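Home | Issues | Methods | Submit | Search

Shares 30 | Comments 12

4. Order of Assembly and the Tomato Problem
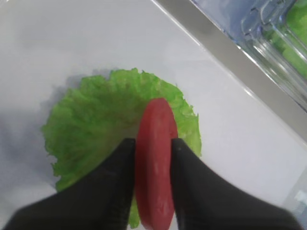
Figure 3. Tomato slice on edge, leaf lettuce behind.

One respondent to our Calloway survey held that the whole question was settled in her mother's kitchen: lettuce goes down first, tomato goes on the lettuce, and anyone who puts tomato straight on bread deserves the bread they get. We received 289 completed forms, and hers was among the milder ones.

The literature on sandwich layering is thin, if we may say so of a literature we have mostly written ourselves. What exists treats the tomato as a source of water and the lettuce as a kind of tarpaulin. Our earlier paper on the Pestia lunch counters followed this line without much thought. We measured bread weight before and after a wait of 30 minutes, found that the bread had gained some, and blamed the tomato. A reviewer asked whether we had considered the mayonnaise. We had not considered the mayonnaise.

For the present study the filling was therefore reduced to two items, a round slice of red tomato and a leaf of green lettuce, with no spread of any kind. This made for a poor lunch and a much cleaner table of results. The leaf was laid flat, ruffled edge outward, and the slice was placed on it. A slice held on edge, as in Figure 3, presents almost none of its face to the leaf, and the angle at which it is let down decides where it comes to rest. Participants at the Mevus site tended to drop it from a height and then push it around with a finger. Those at Emgate lowered one side first and let the other follow, a habit they could not explain and were a little offended to be asked about.

Leaf shape mattered more than we had allowed for. A fan-shaped leaf has a wide end and a narrow end, and the narrow end is where the stiff part of the rib usually lives. Slices set down near the rib rocked. Slices set down toward the ruffle stayed put but hung over the side of the bread, where they were eaten early and could not be weighed. We have recorded these as missing data.

Thickness was fixed by the slicer — or so we believed until the Tuesday session, when the blade was found to have been mounted backward. Those slices have been left out of the averages. They are kept in the appendix, mostly as a warning.

Bread beneath a full leaf gained less weight than bread beneath a torn one at all three sites, and the difference was small. Whether a person chewing would notice it is taken up in Section 5, where the mayonnaise returns.

Previous section | Next section | Back to contents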